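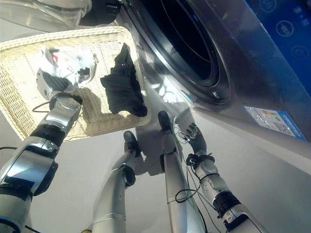
Where does a household keep its dirty laundry just before a wash? In most of the homes we studied, it sat in an open basket on the floor beside the machine.

4.2 Baskets and loading

The Clollero diaries cover 224 households and 1,040 loads. Each entry gives the time of day, the container used to carry the clothes, and the order in which items went in. We left out loads washed by hand and loads taken to a laundromat. Households in the Bundus district kept their diaries through Ramadan, when washing moved to later in the evening, and those entries are treated separately in Section 5.
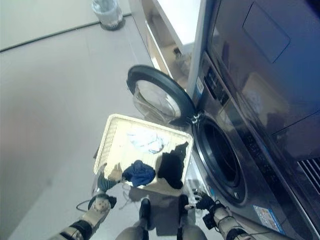
Does the position of the basket matter to the person loading? It decides how far each item is carried, and entries with the basket directly in front of the door mention dropped items less often.

Figure 3. Front-loading washer with the door open and a rectangular basket on the floor in front of it. Three pieces of clothing are in the basket.

Small loads were more common than we expected. Many diary keepers ran the machine for a few items needed the next day, usually a shirt or work clothes. Dark garments were often left until last. Several entries give the same explanation, that black items had to be checked for tissues and

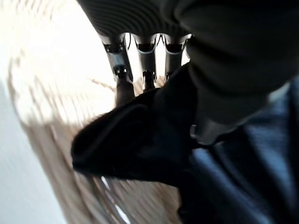

coins before they went in, and that a folded or bunched garment had to be opened out first. Denim was handled in a similar way. Some people turned it inside out at the basket, others at the door of the machine, and a few did not do it at all.

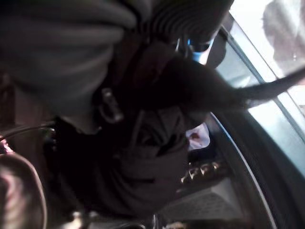 Reading time: 9 min

Fasteners were recorded under a separate heading. We asked whether zippers, buckles and snaps were closed before washing, but the wording was unclear and 100 entries left the line blank. These are coded as missing. The Plutus coding sheet was changed in November to split the item in two, one for zippers and one for everything else. Loads entered before that change keep the old code.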